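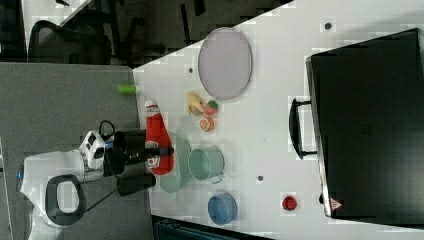

Janvier, 21 h passées. Repris le bras après deux semaines sans y toucher. J'ai ressorti la dînette et le ketchup, remis le plateau à peu près où il était la dernière fois, et relancé la calibration du poignet. Le jeu dans l'axe 5 est toujours là. Moins qu'avant Noël, mais on le sent à la main quand on force un peu.

La pince d'abord. Les doigts cylindriques tiennent mal tout ce qui est lisse. J'ai imprimé chez Garrido deux manchons souples, 2 mm d'épaisseur, que je n'ai pas encore montés parce que le diamètre intérieur est trop juste. À reprendre à la lime ou à réimprimer, je verrai.

Ensuite le code. La boucle tourne à 400 Hz depuis que j'ai viré l'affichage. J'ai gardé l'approche lente pour la banane et la fraise. Sept essais sur la banane, cinq réussis. La fraise roule dès qu'on la touche de travers. Pour la bouteille j'ai seulement fait l'approche, sans fermer - je veux d'abord limiter le couple.

Danica Hoxha est passée à l'atelier chercher sa perceuse. Elle pense que le décalage vient de la fixation de la caméra et pas de la cinématique. Possible. Je mesure toujours 7 mm d'erreur vers le fond de la table, presque rien près de la base. Elle m'a laissé une mire de calibration qu'elle utilisait sur son projet Pondine. À essayer demain matin avant le boulot.

Commandé chez Randetti : vis M3, gaine pour le câble du poignet, un connecteur de rechange. Arrêté à 23 h 40, mal au dos.

Entrées récentes
- Axe 5, démontage et graisse
- Premier essai de la pince
- Clirinura : compte rendu de la soirée atelier
- Alimentation, suite et fin
- Liste de courses Randetti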